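Home News Style TV & Film Family About Us Contact

Search this site
Enter keyword Go

About Hikeo

By Unai Escobar, editor
Last updated: January

Hikeo is an entertainment and celebrity website. We publish news, interviews, red carpet coverage and picture-led features about film, television and music. The site is read mostly in the UK and Ireland, with a smaller readership in Spain, where I grew up and where two of our regular writers still live.

The site began as a weekly email called Ruklow, which went out to 190 people, most of whom I had worked with at one magazine or another. It covered television and very little else. When readers started asking for back issues we put them on a web page, and the page became Hikeo. The Ruklow name survives as our Friday-style round-up of what to watch, now sent out at 6 in the evening before the weekend.

We have five staff and 16 regular contributors. Staff writers cover the daily news and the awards season. Contributors write the longer features, the soap recaps and the family pages. Everyone who writes for us is paid, including for first pieces.
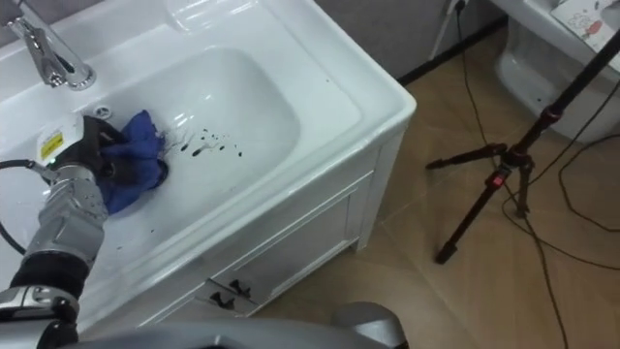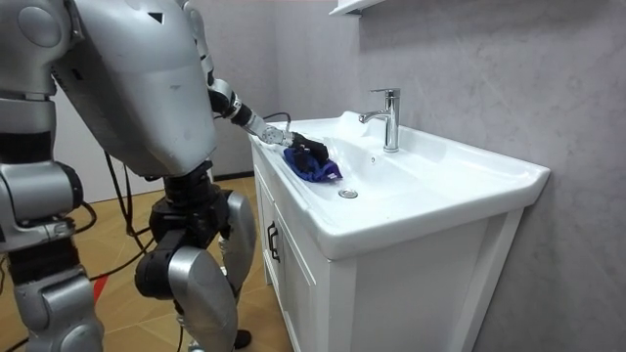
A blue cloth at the basin.

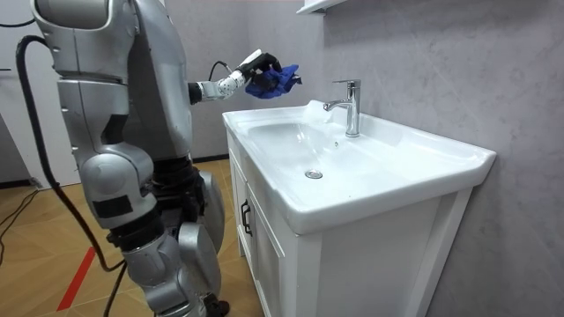
Our stories come from interviews, press events, published statements and the public social media accounts of the people we write about. We name the source in the article. If a story comes from another publication we link to it and say so in the first paragraph.

We do not run photographs of children taken without their parents' knowledge, and we do not publish home addresses or guess at pregnancies or illnesses. Pictures in our galleries are licensed from agencies or supplied by publicists. If you hold the rights to something we have used and think there has been a mistake, write to the picture desk and we will take it down while we check.

Corrections are added at the foot of the article with a note of what was changed. Small spelling fixes are made without a note.

Hikeo is owned by Bruvis, a small publisher that also runs Sầm, a food and travel title. The two sites share an office and an advertising team but have separate editors. Advertisers do not see articles before they go up. Anything paid for is labelled at the top of the page.

We read pitches all year. Send a short outline and two links to published work, or a sample if you have not been published before. Replies usually take a fortnight, longer during awards season. We do not take fiction, poetry or horoscopes.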